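Pinberg moves night linen handling at Nodadton site to two-arm robots

NODADTON, November. Pinberg will put two-arm mobile robots on the night linen round at its Nodadton residential building, starting with 3 units. The robots run Stuvura, the company's in-house control software, and are trained in simulated rooms before any software release reaches the floor.

The current release was tested over 2,384 simulated runs. Of these, 1,715 were completed with no operator input. The rest were stopped or corrected by staff at a remote desk, and each correction was logged for retraining.

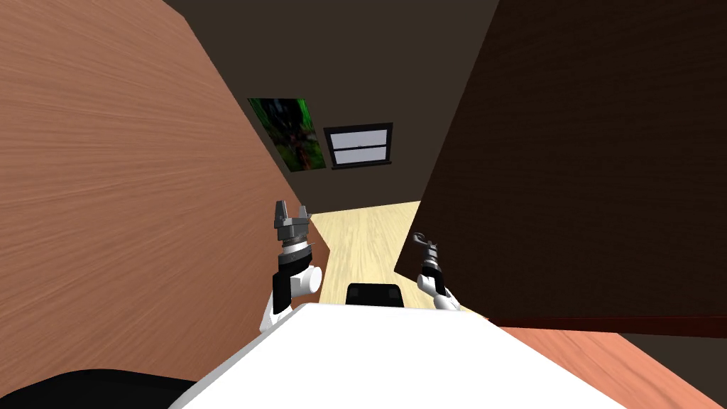 Under the new arrangement, the 86 employees on the linen and housekeeping rota keep their posts. Night shifts are cut from five hours of cart work to up to two. The remaining time moves to room checks, stock control and remote supervision. Operators are paid at the supervisor rate while at the desk.

We use cookies to improve your experience. By continuing to browse this site you accept our cookie policy. Accept | Settings

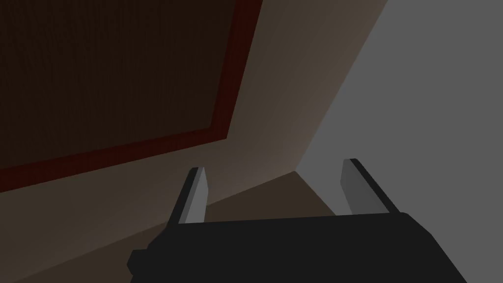

Desk training was developed with Amin, a local skills provider, and takes four shifts. Trainees work from simulated views, including close views over the gripper. In one, the two fingers stand wide open with nothing between them, against plain tan and grey surfaces. Trainees must state the gripper status before sending the next command.

"The desk operator decides when a run stops," said Ming-te Chung, head of operations at Pinberg. "That authority is written into the shift procedure."

Staff can request a return to cart work at any time during the first contract period. Rota changes will be posted at the Nodadton site office.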